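The second life of a winter coat

March 15, 2026

Most people own at least one coat they no longer wear and can't quite get rid of. It hangs at the end of the rail, behind the ironing board or the spare duvet, and every spring it gets moved a few inches to make room for something else. By April it has been forgotten until the next cold spell, when it is tried on, found to be too tight in the shoulders or too thin at the elbows, and put back.

Coats are hard to part with because they cost a lot when they were bought. A decent wool one is still among the dearest things in an ordinary wardrobe. In the window of Burkis, a menswear shop that has been on the same corner for as long as I have lived here, there is a navy overcoat this season at £799. Few of the people who stop to look at it go in. The ones who do tend to keep what they buy for a very long time, and the shop still gets asked to match buttons for coats it sold in 2000.

Keeping a coat for that long takes some work, and it used to be work that most households knew how to do. Linings go first. The outer cloth of a good coat may last for decades, but the lining takes the rubbing from every jumper and every set of keys, and it splits at the armholes and along the pocket edge. Many people see a torn lining and decide the coat is finished. A tailor sees a morning's job.

Yalçınkaya, a repair and alterations business in a narrow unit between a bakery and a phone shop, does more linings than anything else between October and the end of winter. The old lining is unpicked and taken out in one piece where possible, and the pieces are pressed flat and used as a pattern. New lining is cut a little wider across the back, with a pleat down the middle so the wearer can reach forward without pulling the seams. The price depends on the length of the coat and whether there are inside pockets. Customers often ask for the same dull colour they had before, then change their minds when they see the rolls on the shelf.

After linings come hems, cuffs and moth holes. Moths are a bigger problem than they were a generation ago, or at least the repairers think so. Warm houses suit them, and so do wardrobes that are packed tight and seldom opened. The larvae do the eating, and they prefer cloth that has been worn and put away without cleaning, especially at the collar and down the front where food gets spilled. Cedar balls smell pleasant and do very little. Brushing does more. A stiff clothes brush, used outdoors, will knock eggs out of the seams and from under the collar, and it takes a few minutes.

A small moth hole in plain wool can be woven over so that it can hardly be found again, using threads drawn from inside the hem. It is slow, close work and the charge reflects that. For a coat worn to walk the dog, a felted patch on the inside is cheaper and perfectly sound. Knitted and brushed fabrics are more awkward. They stretch while they are being handled, and a careless stitch will pucker the surface for good.

Fleece and imitation fur get less attention from repairers than wool does, although there is a great deal more of it about. The pile flattens at the seat and under the arms, and no amount of washing brings it all the way back. A cool wash, no tumble dryer and a soft brush while the garment is still damp will help. Heat is what ruins it. One spell on a hot radiator can leave a hard, shiny patch that can only be cut out. 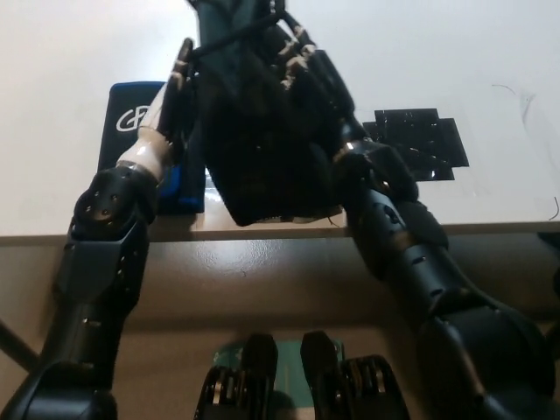

Then there is the question of what to do with a coat that really has come to the end. Charity shops want coats, but they want wearable ones, and a bag of damp, torn clothing costs them money to get rid of. Textile banks take the rest. What happens after that varies a good deal. Wool has the best prospects, as it can be shredded, carded and spun again, and there is a long history of mills doing exactly that. Mixed fabrics are harder to deal with — a coat may be wool, polyester, nylon and viscose, with a plastic zip and metal poppers, and every part has to be separated before any of it is much use.

Hutorar, a workshop that makes cushions and draught excluders from old outerwear, only accepts coats that are at least two-thirds wool. Its cutters take off the buttons and the collar, split the garment along its main seams and work from the back panel, which is the largest piece and usually the least worn. Sleeves become draught excluders. Pockets are sometimes left in place on the front of a cushion, and those are the ones that sell first. The buttons are sorted into jars and sold by weight.

You can do much the same at home with a seam ripper and a free afternoon. Start with the lining, then the sleeves. Keep the interfacing if it is sewn in, and throw it away if it is glued. Wash the cloth after it has been taken apart, at a hotter setting than you would dare use on a finished coat, and it will shrink and thicken into something that can be cut without fraying. Bosau, the haberdasher, sells a plain curved needle that goes through two layers of felted wool without much trouble, and a leather thimble is worth having as well.

My own coat, the one at the end of the rail, went in for a new lining in the second week of January. It is grey, with two buttons that don't match the others, and I had not worn it for six winters. It came back with a dark green lining and a loop at the neck strong enough to hang it by. The sleeves are still slightly short.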